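Section 4. Clearing a table: what the arm can do for you today

4.1 Before you read this section

Many buyers of the Miron table arm ask us the same question before they have opened the box: can it tidy the house? The answer for this version is that it can do one part of one chore. It can pick up small hard things from a flat table and put them in a tray. It cannot fold, wipe, wash or sort clothes, and it should not be left to work alone. We would like you to know this before the first set-up and not after it.

The section was written by Kinga Fodor for the Trullell support desk. It replaces the older sheet "First chores", which promised too much.

4.2 What you need

The arm, fastened to the table edge with both clamps.
The tray which came with the arm, or another open tray with low sides.
A set of children's wooden blocks, or other hard objects of similar size.
A table which does not move when you lean on it.

Note: Please do the first lesson with blocks even if you bought the arm for something else. Blocks have flat sides and they do not break. If the arm has difficulty with blocks, it will have more difficulty with spoons.

4.3 Preparing the table

1. Remove cups, glasses, papers and everything that can be pulled, for example a tablecloth.
2. Put the blocks on the table within reach of the arm. Leave some of them alone and put some close together, because this is how a child leaves them.
3. Place the tray at the side, outside the area where the blocks are.
4. Switch the arm on and wait until the lamp on the base is steady.
5. Open the Gulyás program on your computer and choose "Clear table".

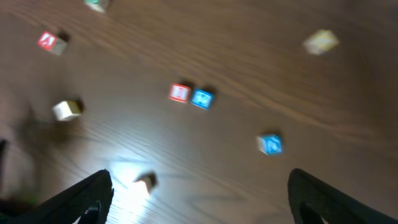 6. Press "Look". The arm moves over the table and makes a map of what it has found. Do not touch the table during this time.
7. Check the map on the screen. Each object should have its own outline. If two objects have one outline together, the arm thinks they are one object and will try to take both.
8. Press "Start". Keep one hand near the stop button during the complete first run.

Caution: The fingers close with enough force to hurt. Keep children's hands off the table until the arm is back in its rest position.

4.4 Things that make the work difficult

Shiny tables. When a lamp or a window is reflected in the varnish, a pale block beside the reflection is hard for the camera to find. Close the curtain or move the lamp. A matt cloth under the objects is not a good solution, as the fingers can catch it.

Objects side by side. The fingers need space on both sides of the object. When two blocks almost touch, the arm may push one with the outside of a finger before it takes the other. This is normal. It will look again and correct its map, but it costs time.

Pale objects on pale wood. Raise the contrast in the Gulyás program, under "Camera", from 119 to 200. Return it to 119 when you have finished, or dark objects will be found twice.

Moving too fast. While the arm travels, its camera picture is smeared. If you see many wrong outlines on the map, choose the slow speed and press "Look" again.

4.5 If a block is missed

1. Wait. The arm tries each object 2 times before it gives up.
2. If it gives up, press "Pause" and turn the block a little by hand.
3. Press "Look" and then "Start".

Do not push the block into the open fingers. The arm does not know that you are helping.

4.6 Is it faster than doing it yourself?

No. A grown person clears the same blocks in a few seconds with one sweep of the arm, and most children can do it too if they want to. The machine must look, plan, go down, close, lift and travel for every single piece. In our test flat in Pliltach we let it work while we prepared supper, and we were usually at the table first.

For people who cannot bend or grip well, the comparison is a different one, and from these customers we receive the kindest letters. Even so, somebody must switch it on, check the map and empty the tray.

4.7 After use

1. Press "Rest" and wait until the arm is folded.
2. Switch off at the base, then at the wall.
3. Wipe the fingertips with a dry cloth. Do not use polish.

Continue with Section 5, Cutlery, only when the arm has cleared the blocks without help.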